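# Brasell open day, Surkby

I went to the Brasell open day because Satish Nautiyal had a spare place in his car and because I have bought two of their shelving units, both of which sag. I wanted to hear someone explain that to my face. What follows is a fair account, I think, though Satish says I had made up my mind before we found the car park.

The car park was hard to find. The invitation gave a postcode that takes you to the wrong side of the railway, and the signs from there had been put up by someone who already knew the way. We were let in after signing a form that nobody read, us included.

## The welcome talk

Brasell has been in Surkby for 80 years, and we were told this four times before the coffee was poured. The talk was given by Noelia Cordero, who runs the works and who came across as capable and rather tired. She was good on how the place is laid out and less good on anything with a price attached. Timber was "responsibly sourced". From where? "Several partners." A man in front of me asked how much of the finished range is solid wood and was told that this was a very good question. I'm still waiting for the rest.

There was a short film with piano music. I'd have cut it.

## The drying sheds

Much better. Marcelino Arroyo has charge of the sheds and plainly hadn't been coached. He told us that boards are stacked with spacers so the air can get between them, that the old practice was to leave them alone for most of a year, and that the kilns now do the job in 9 days. I asked whether nine days was as good. He said it was as good if you didn't hurry the last two, and that people do like to hurry the last two. It was the most useful sentence of the visit and it isn't in the brochure.

He also let us knock on things and lift the ends of boards, which the children enjoyed and so did Satish.

## The shop floor

We were walked along a yellow line at a good pace. The big saws were switched off for safety, fair enough, but it does mean that a factory tour becomes a tour of large quiet objects with covers on. One sander was run for us for a minute or so. We could have done with more of that and fewer wall charts about teamwork.

The new line of tables is called Grander. I sat at one. It is a table. At 876 euros it ought to be a very good table, and the top was nicely done, smooth along the edges and without the plasticky coat they put on my shelves. The legs wobbled. A young man said the floor was uneven, so I moved it, and it wobbled there too. The cheaper range, Esteban, stood perfectly still.

What I will give them is the timber itself. Pale boards with a fine straight grain, and a bit of wavy figure breaking into it in places, are hard to dislike, and I spent longer looking at wood than at furniture. 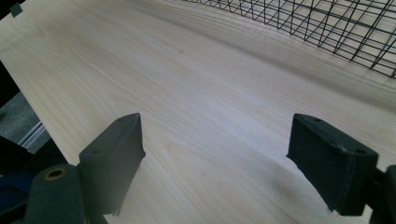 ## The Casados

Encarnación and Benito Casado had the repair bench at the back, past the toilets, where most visitors didn't get to. They mend chairs, including other firms' chairs. Benito was regluing a rung and didn't look up much. Encarnación did the talking, and she had 7 chairs in a row, each with a label saying what had gone wrong with it. Screws where there should have been a joint, mostly. Two of the seven were Brasell's own, and she hadn't hidden the labels.

I asked her about my shelves. She wanted to know the span and what I kept on them, and when I told her she said the span was too long for the thickness and always had been. A batten along the back edge would help. She drew it for me on the back of the programme.

## Practical points

- Entry is free, but you have to book, and the confirmation went to my junk folder.
- Parking is on the river side. Ignore the postcode.
- The coffee was free and tasted it. The almond cake was excellent.
- Wear proper shoes. They turned away a woman in sandals at the shed door after letting her walk the whole way there.
- The discount voucher covers Grander only and runs out at the end of May.

I didn't use the voucher. Satish bought a stool from the Esteban range and had to carry it back across the railway, as by then we'd forgotten which side we had parked on.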